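Como fazer uma focaccia alta e fofinha em casa

Adoro esta receita, e só precisa de paciência! Numa taça larga, misture 500 g de farinha, 400 ml de água morna, uma colher de chá de fermento seco e 10 g de sal. Mexa até não ver farinha solta — a massa fica pegajosa, é mesmo assim.

Tape e deixe repousar 2 horas, com uma dobra a cada meia hora. Passe para um tabuleiro bem untado, regue com azeite e espere mais 45 minutos. Depois enfie os dedos até ao fundo (a melhor parte!), junte alecrim e leve ao forno a 220 °C durante 25 minutos.
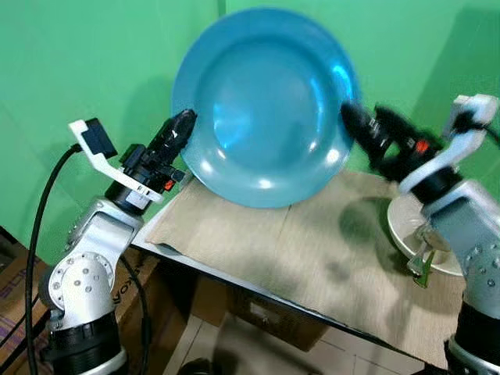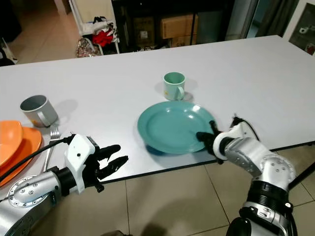

Arrefeça a focaccia numa grelha antes de cortar, senão o miolo empapa. Para servir, gosto de um prato de aba larga, como o azul da primeira fotografia — o azeite fica no centro, mais fundo, e os quadrados de pão à volta. Flor de sal por cima e para a mesa!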